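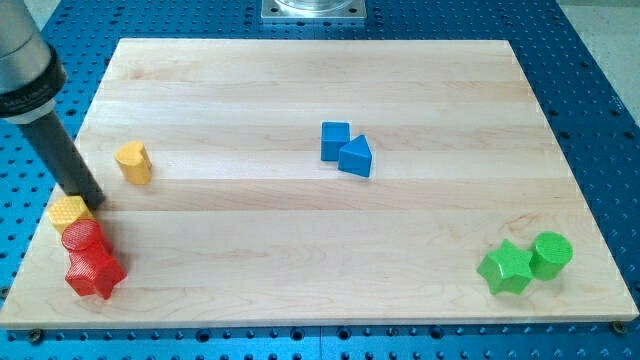

Slide 1. Robot arm over a wooden board, yellow hexagonal block.

Right, hello everyone, can you hear me at the back? Good. I'm Vasco Falcão, I make mods in my evenings, and tonight I want to talk about Herow, my mod that puts a working railway timetable into Trondatcombe.

(Ask who's played it. If hardly any hands go up, do the short version: town builder, lots of rain, trains that turn up whenever they fancy.)

So in the plain game a train leaves when it's full. That's it, that's the whole rule! I had a lovely little line from Sultana down to Pladon and people were standing on the platform for half a game day. It drove me mad, so I started poking about in the save files last November and, well, I'm still in there.

Slide 2. The timetable screen. Talk through adding a stop, keep it quick.

The first version could handle six trains. Add a seventh and the lot of them parked at Pladon and wouldn't budge (I've got a clip of this if there's time, it's very silly). The trouble was that I checked every train against every signal on every tick. Now each train only looks at the next signal along, and the biggest map anyone has sent me has 174 stations and runs fine on my old laptop.

Slide 3. Download graph.

We're at around 2,000 downloads, and 300 of those came in one evening after somebody streamed it. My inbox was a mess. Nearly all the bug reports were about ferries, which I hadn't touched!

Drink some water here.

Slide 4. What's next. Night trains, request stops, and yes, ferries. If you'd like to help with testing, come and grab me by the coffee afterwards, I've got the new build on a stick.

Questions. Repeat them into the mic this time.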